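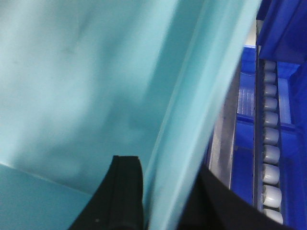
2 min read

June, continued from the last page

Second episode of Stavden went out last night and the drop is what Haiyan said it would be. Launch night did well. Last night we lost viewers at the first advert break and they did not come back for the couples round. I have put the minute-by-minute chart in the shared folder, under Stavden, ep 2.

Watched it back this morning with the sound off, then again with sound. Notes for the edit:

Opening recap is too long. It runs 117 seconds before anyone dances. Cut to 40 at most, and drop the backstage walk.

Judges' chat after the second act repeats what the host has just said. Marcelino wants to keep the row over the score. Fine by me, but start on the row.

The phone vote explanation comes up twice. Once is enough.

Tried a rough recut of the first part after lunch. Moved the Clodara group up from the end, so the first dance now starts before the titles. It plays better. The music bed no longer matches the cut going into the titles and I have left a gap there for now.

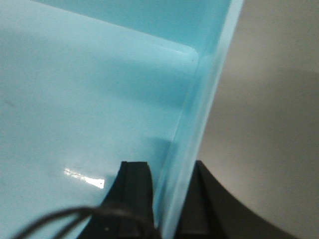
Audience seating is the other thing. We had 600 tickets out for the recording and the back rows still look thin on the wide camera. Haiyan thinks too many went to the one mailing list. She is asking Ghorbani whether they can seat people from the front next time and hold the balcony shut until the floor is full.

17 acts left to place across the remaining heats. Marcelino has a running order on paper and I have typed it up as it stands. Two solo acts back to back in heat three — needs swapping, ask him before touching it.

Tendo rang at 4.15 about the trailer. They want a version without the judges in it. I said we could do one from the rehearsal footage, but the lighting was not finished then and it shows in the wide shots. Sent them the close-ups only.

To do: fix the music gap, new recap, check the score caption in part two (wrong font on the last one), send the recut to Haiyan.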